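Progress report to the Slanina Fund
Project: Imside community gym equipment
Mar 31, 2026
Prepared by Wilson Villanueva

Dear colleagues,

In this period we finished the buying of the strength equipment. We received 12 kettlebells and two adjustable benches from Lisix. One bench came with a damaged foot, and the supplier has agreed to replace it without cost. The floor mats from Zinance are laid in the main room, and members train on them every evening.

The spending until now is $3,498. All invoices are attached in the second file. The delivery fee was higher than in our plan, so we bought fewer resistance bands than we wrote in the application.
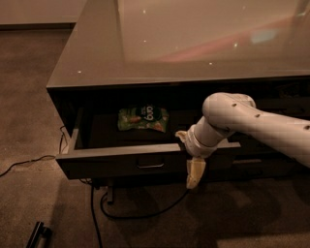

Cabinet with one drawer open.

Registered members are now 58. Most of them come for the beginner strength class, which is full. We would like to open a second group, but for this we need one more trainer with a certificate. Two candidates have sent us their papers.

Still open are the pull-up bar and the wall mirror. The wall must be checked by a builder before we fix anything on it. We expect to complete both before August, and we ask you to kindly confirm that the remaining money can be used until then.

With respect,
Wilson Villanueva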